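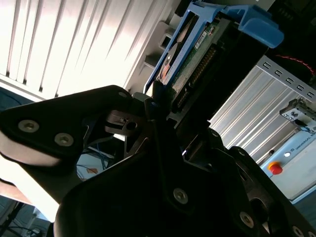

Coughlan Street Reading Rooms: Progress Report to the Oretti Fund

Jun 7, 2023
Prepared by Aisling Kavanagh, program manager
Grant period: second half-year

1. Where things stand

The adult reading program is running at both sites and most of what we set out in the grant plan has been done. The evening groups are full. The daytime group at Wivine Hall is still short of people, and we explain below what we are doing about that. Spending is under budget on materials and over on room rental. The training of new tutors finished later than planned but it is finished.

2. Learners

We have 55 adults enrolled, against a target of 50. Most come once a week for ninety minutes. A smaller group comes twice. Learners are placed after a short interview and a reading check, and the check is repeated every ten weeks. So far 19 learners have moved up a level. Several others are close and will be checked again before the summer break.

Attendance dropped in the spring when the number 4 bus route changed. People coming from the east side now have to change at the depot, and the last bus back leaves before the late group ends. We moved the end of that group forward by fifteen minutes and attendance came back to about where it had been. Three learners left anyway. One took a job with night shifts, and we lost touch with the other two.

The daytime group has seven regulars and room for twelve. Shabnam Dogar has been visiting the two elementary schools nearby at drop-off time and talking to parents. This has brought more people in than the flyers did. The main thing parents ask about is child care, and at present we can't offer any. Wivine Hall has a side room that might work, but it would need a second paid person on site and a check from the county. We would like to talk this over with you before the next budget is set.

3. Tutors

There are 10 new tutors, all of whom completed the four-session training led by Kazuhiro Imai. Two sessions were postponed in February because of snow closures, so the new tutors started in April instead of March. During the gap the existing tutors took larger groups. They managed, but groups of eight are too big for beginners and we don't plan to do it again.

Tutors asked for more help with learners who read fairly well but can't spell. Kazuhiro has put together a short set of exercises built on everyday writing -- notes to a teacher, a shopping list, a message to a landlord. These are in use in the Tuesday groups and we are collecting comments. The first version had too much on each page and has been cut down.

4. Materials

We bought the second level of the Fastosico readers in large print. They are popular with the older learners. The workbooks that go with them are less useful, as many of the topics are aimed at teenagers, and we won't be ordering more. Part of the money saved has gone to a shelf of short novels and cookbooks that learners can take home. Borrowing is recorded in a notebook by the door. Some books haven't come back, and we expected that.

The audio recordings promised in the plan are half done. Catríona Mac Giolla has recorded the first six stories. The rest will be recorded in July when the building is quiet.

5. Money

Room rental at Wivine Hall went up in January. The notice reached us after the grant budget had been agreed, and the increase isn't covered by it. We have met the difference from the materials line, as your office approved by email. Colton Poirier has sent the full figures separately with the receipts. Travel costs for tutors are as planned. No equipment was purchased in this period.

6. Problems

The reading check we use is weak at the lowest level. A person who knows the alphabet and ten words scores the same as a person who knows neither, so real progress doesn't show up. We are trying a short add-on list of common signs and form words -- EXIT, NAME, DATE OF BIRTH and so on -- with the beginner groups. Results from it aren't included in the numbers above.

Phone reminders take more staff time than we allowed for. Text messages don't work well for this group for obvious reasons. Shabnam is testing recorded voice messages with one group.

7. Next six months

Finish the audio recordings.
Fill the remaining places in the daytime group.
Decide on the child care question with your office.
Run one more tutor training in the fall, with a spare date held for weather.
Repeat the reading check for all current learners.

Please send any questions on the budget to Colton and everything else to me. The next report will follow the same layout unless you would like it changed.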